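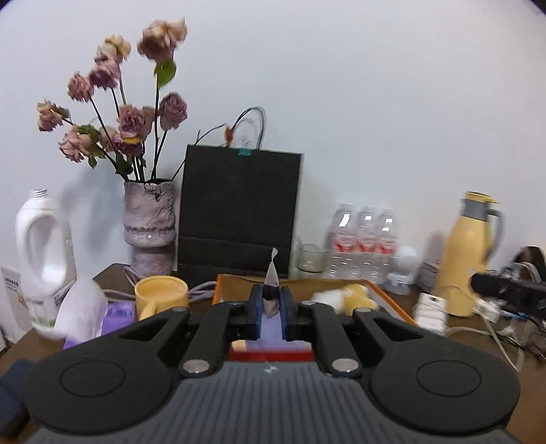
Lalura apresenta "Rinico", o seu novo disco, com concerto em Usberg

Usberg, quinta-feira, 18 de julho de 2024

O quinteto Lalura publica este mês "Rinico", o seu segundo disco, pela editora independente Cha. O álbum reúne 8 composições originais para piano, trompete, contrabaixo, bateria e percussão, e continua o trabalho que o grupo tem feito entre o jazz de câmara e os ritmos de dança.

O disco foi gravado em Usberg, em sessões ao vivo, com os cinco músicos na mesma sala e sem auscultadores. O grupo escolheu esta forma de gravar para conservar a respiração dos temas, que mudam de duração de concerto para concerto. A faixa de abertura, que dá o título ao álbum, começa com um solo de contrabaixo e só depois de dois minutos entra a percussão. A última é um bolero lento, tocado por piano e trompete.

Entre uma e outra, o ouvinte vai encontrar peças de carácter muito diferente: uma valsa em compasso irregular, um tema rápido escrito para as mãos do percussionista e uma suite em três partes, a composição mais longa que o grupo gravou até hoje. A suite foi tocada pela primeira vez no inverno passado – ainda com outro final – e o público pediu para a ouvir de novo.

"Neste disco quisemos deixar mais silêncio. No primeiro tínhamos pressa de mostrar tudo", escreve o quinteto no texto que acompanha a edição.

O concerto de apresentação realiza-se no dia 26 de julho, às 21h30, no auditório municipal de Usberg. A sala tem 200 lugares e os bilhetes já se encontram à venda na bilheteira do auditório e na loja da Cha. O grupo vai tocar o álbum completo, pela ordem do disco, e na segunda parte alguns temas do repertório anterior.

"Rinico" estará disponível em CD, em formato digital e numa edição em vinil limitada a 2.000 exemplares. O vinil inclui um caderno com as partituras da suite e notas sobre cada composição. A edição digital tem ainda uma versão alternativa do bolero, só para piano.

Os jornalistas que desejem receber o disco para audição, marcar entrevistas com o quinteto ou pedir acreditação para o concerto podem contactar o gabinete de imprensa da Cha. Os pedidos de acreditação são aceites até dois dias antes do espectáculo.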